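Section 5. Before You Press Start: House Rules for the Two-Arm Folding Cells

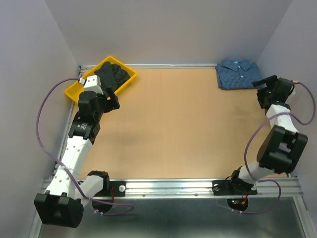

Clurkura Shared Automation Lab, Garment Handling Group

Hi, and welcome to the section I get the most questions about! I'm Themis Tsakiris, and I look after the cells day to day. Section 4 got you powered up and logged in. Now we go over how we set out the clothes, how we treat the arms, and what gets written down when you're finished. Most of it came out of our own mistakes (quite a few of them mine), so please read it through once even if you've run cells somewhere else.

5.1 Setting out the work

1. Put the yellow tray at the back left of the board. A slight angle is fine, we don't measure it. What I care about is that the left gripper can come down over it with its fingers clear of the raised rims.

2. Drop the unfolded clothes in loosely. Please don't flatten them or tuck the sleeves in to be helpful! The piles need to look like real laundry, and a bit of wrinkling is what we want.

3. Finished pieces go at the back right. For shirts, our house fold is a neat rectangle with the collar facing up. If a shirt laps over the back rail a little, leave it. If it's hanging well past the rail, pause the cell and move it.

4. Keep the middle of the board clear between pieces. Phones, pens, lint rollers and coffee all live on the side bench.

Note: Smudges on the cardboard are okay. Tears and lifted corners are not, so swap the board if you find either one. Spares are on the shelf marked Bozkurt, left over from the old project, and I never got around to changing the label.

5.2 Checking the cables

5. With the arms stopped, follow each purple cable with your eyes, from the gripper down past its arm to the rail. You want big lazy curves. A cable that's pulled straight is going to yank its connector sooner or later, and I've replaced enough of those.

6. Look at the cable ties. Snug is good, but if the tie is pinching the jacket, snip it and put on a new one.

7. Look under the front rail for the thin red and yellow wires. They should hang free of anything that moves. Don't push them back up with a finger while the power is on.

Caution: A little green light on a gripper does not mean the arm is safe to touch. Treat any powered arm as an arm that's about to move.

5.3 Hands and the cell

8. Press pause, wait for both arms to settle, then count 2 full seconds before you reach in. Yes, both arms, even if you only need something on one side. They share the board, and the other one doesn't know you're there.

9. Sleeves up, lanyards off, long hair tied back. Rajkumari Lodhi keeps a box of hair ties by the door and she's very generous with them.

10. If a gripper has hold of a garment, open it from the Cirlow screen. Tugging on the cloth is how we bent a finger last November.

11. Don't lean on the front rail. Both arms are mounted on it, and if it shifts you get to redo the whole alignment in Section 3 (sorry!).

5.4 Writing it down

12. Open a Jira ticket for anything you had to stop for, even a silly snag. Give the cell, the garment and which arm it was. One plain sentence will do.

13. Every 500 cycles, ask Leandro Medina or me to look over the fingers and joints. At 4000 we take the cell out of use for a full service, and I won't sign off on going past that, however close your deadline is.

Note: Want to change one of these rules? Please do ask! Send it to Pouran Mohammadi with a line on what you'd do differently, and keep following the current version until she's replied.

Shutting down is in Section 6.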